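4 min read

The chopstick drawer

Madhu Bisht has moved kitchens four times and says the chopsticks have always been the last thing she sorts out. "Plates you deal with the first night," she says. "You need a plate. Chopsticks you can fish out of a box for months."

She lives on the second floor of a building in Hivthorpe, in a flat with one long counter and not much cupboard space. In March she decided to go through everything that stood upright near the sink. That meant ladles, spatulas, a whisk with a bent wire, and more chopsticks than she had expected.

"I used to cook for a lot of people," she says. "My cousin's friends, people from work. You buy a pack for a dinner, then you can't find it, so you buy another pack. Some of mine I had never opened."

Her method is simple and takes about an evening. She clears the table and puts down an old fleece blanket, one of the children's, so nothing rolls off and the table doesn't get scratched. Then she empties every jar and drawer onto it. The plastic wrappers come off last, when she knows which pairs she wants to keep.

"People unwrap everything first and then it's a mess," she says. "Leave it in the plastic until you've decided. If you give it away, it's still clean."

She keeps the ones that lie flat and match in length. Anything split or rough at the tip goes. She checks by running a thumb along the end, and she rolls each stick on a hard counter to see if it wobbles. She paid 45 for her last good set, bought at Jiang, a housewares shop near the bus station, and she regards that as a lot of money for sticks.

For storage she uses a plastic utensil basket with holes in the sides. She tried a ceramic jar before that and gave it up after one winter. "Water sat in the bottom. I tipped it out one day and it smelled like a pond. With the holes, it drains and air gets in. You still have to wash the basket."

She washes hers on Wednesday with the dish rack. Wooden chopsticks go in tips up, after drying on a towel, and she does not put them in the dishwasher. Cooking chopsticks, the long ones, hang from a hook by the stove.

Asked whether a household of three needs so many pairs, she thinks for a moment. "No. But two people come over and suddenly you do. I keep enough for a full table and one spare bundle."

The spare bundle stays in its wrapper in a drawer with the birthday candles. She is working on the lids next.

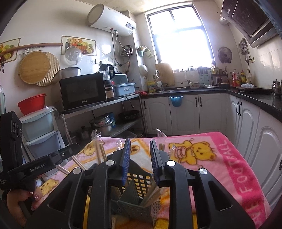
Rukhsana Rajput wrote in to say that she dries hers lying down on a rack overnight, and that standing them in any kind of basket before then turned the bottom ends gray within a few months.

12 shares | 2 comments

Contact | Copyright Cesturel Home Pages | Back to top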